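Zondero Earbuds: Care and Charging FAQ

How do I know the earbuds are charging?
Put each earbud in its own slot, stem down, and close the lid. The case light comes on for 5 seconds. If it stays off, take the earbud out and seat it again.

Can I charge one earbud by itself?
Yes. One side charges the same with or without the other.

How long does a full charge take?
Two hours from empty, with the case plugged in.

How do I clean the mesh?
Use a dry, soft brush and hold the mesh facing down so dust falls out. Do not use water, alcohol or a pin.

Can I leave the lid open?
For a short time, yes. Dust gets into the slots, so close it when you put it away. Don't set the case down by a sink or stove.

I lost one earbud. Do I have to buy a new set?
No. Single replacements are sold as left or right. Order part 533 and pick the side. Pair the new one by placing both earbuds in the case and closing the lid for 13 seconds.

What does an open case look like with a single earbud in it?

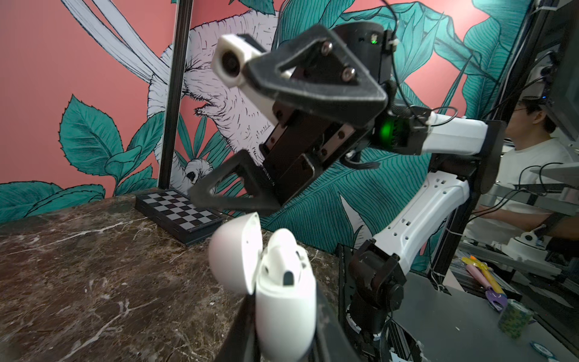
Viorica Kelmendi: My replacement left one wouldn't pair until I charged both sides all the way first. Might be worth adding that to the part about lost earbuds.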